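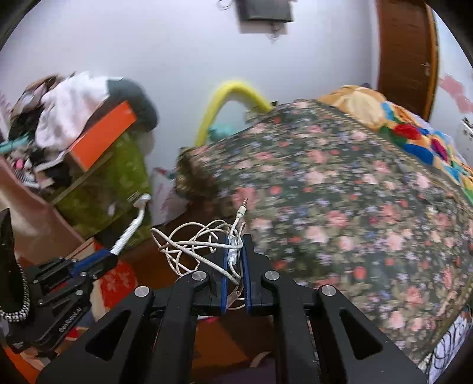
Bodthorpe Listening Library: progress report to the Kwofie Fund
14/11/2025
Prepared by Vernon Sawatzky

Pylyp, you asked for a plain account of where the grant has gone and whether I think the project is working. The first part is easy. On the second I have doubts, and I would sooner put them in writing now than at renewal.

Where we are

The plan was to record older residents of Bodthorpe talking about the cannery years and make the recordings free to hear at the branch library. We have 33 finished interviews. Of these, 13 have been transcribed and checked against the audio. The rest have a machine transcript only, and I would not let anyone quote from those. Ours turned "the brine shed" into "the Brian shed" all the way through one interview, and the person checking it had assumed Brian was a foreman.

The listening corner opened in October. It has two chairs, a tablet and a shelf of printed transcripts. People can plug in their own earphones or borrow a pair from the desk.

What the numbers do and don't say

The Eko software reports "engagement," and its chart goes up nicely. I don't trust it. It counts a session whenever the tablet is woken, so a child poking the screen is a session and so is the cleaner wiping it. I asked the desk staff to keep a paper tally of people who sat down and listened to something. Their first week came to eight. The software's figure was many times that. I have left it out of this report and I'd ask that it not be used in the Fund's annual summary either.

Eight may be fine for a town this size. I have nothing to compare it with, and neither does the Vikska consultancy, whatever their mid-point review says about "strong community uptake." Their reviewer spent one afternoon with us and spoke mainly to me.

Interviews

The quality is uneven. The best ones were done by people who knew the work and could ask a second question. The weaker ones follow the printed question sheet from top to bottom, and you can hear the speaker giving up. I wrote that sheet. It was meant as a backup and became a script, so I have cut it to a single page and stopped handing it out before the first practice session.

We are also short on people who disliked the cannery. Nearly everyone who came forward remembers it fondly, probably for the same reason they came forward. Two former night-shift workers have agreed to talk if their names are left off. Our release form doesn't allow for that at present. A new version is with the library's lawyer.

Money

Spending is inside the budget. Transcription is over its line and travel is under. I would like your approval to move the unspent travel money across. The school visits line has not been touched, and I can't tell you with any confidence that it will be. The school was keen in the spring and has gone quiet.

Next period

Check the remaining transcripts, oldest speakers first. Get the new form signed off. Carry on with the paper tally through the winter, dull as it is for the desk.

I don't want to add more interviews until the backlog is down, even though the original plan has us doing so. If the Fund would prefer the higher count, please tell me before the next payment so we can argue about it.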